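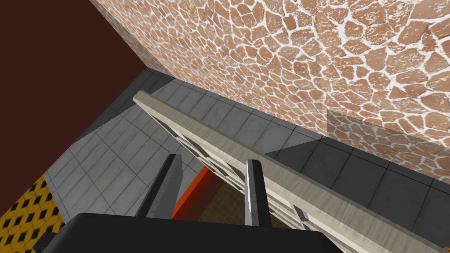
Hill walking on a low budget: notes on joining a group

Home | Walks | Kit | Archive

I walked alone for most of my adult life and joined a group in January. The group is called Gashaw and meets in the bus station at Clorkville. These notes cover the first three outings, mainly for people who have asked me how it works.

Route and pace

The standard route leaves the town by the canal, climbs through the plantation and follows the ridge to the upper reservoir. The leader, Ayantu Demissie, sets the pace by the slowest walker and puts that person second in line. Before this I had only walked in groups where the slowest person was at the back, reached each gate last and got no rest. Putting them near the front costs the faster walkers a little time on the climbs. I am one of the slower ones and have no complaint.

Stops are fixed. We halt for three minutes at the top of the plantation and again at the trig point, with a longer stop for lunch in the lee of the wall. On my second outing the lunch stop was moved down the slope on account of wind, and we ate standing up.

Kit

The list sent to new members is short: boots or stout shoes, waterproof, hat, food, water, a torch after October. I carry a 2 litre bottle and bring half of it home. My jacket is an old Hustero that was reproofed last winter. It holds off steady rain but leaks at the left shoulder seam, under the rucksack strap. I have taped the seam from the inside and will report on that later.

Poles are optional. I use one, on the downhill side – two get in my way at stiles.

Navigation

Members take turns with the map. I had my first turn on the third walk and missed the path off the ridge by 50 metres, having followed a sheep track. Ayantu let me go on until I noticed the reservoir was on the wrong side. We went back up. I now check the bearing at every wall crossing and write it in pencil on the map margin.

Cost

There is no joining fee. The bus is the main expense, and the Studo day ticket covers both legs if you are back before the last service at ten past six.

The next walk takes the northern loop, which I have not done. It has more bog.

3 comments | 2 shares
Back to top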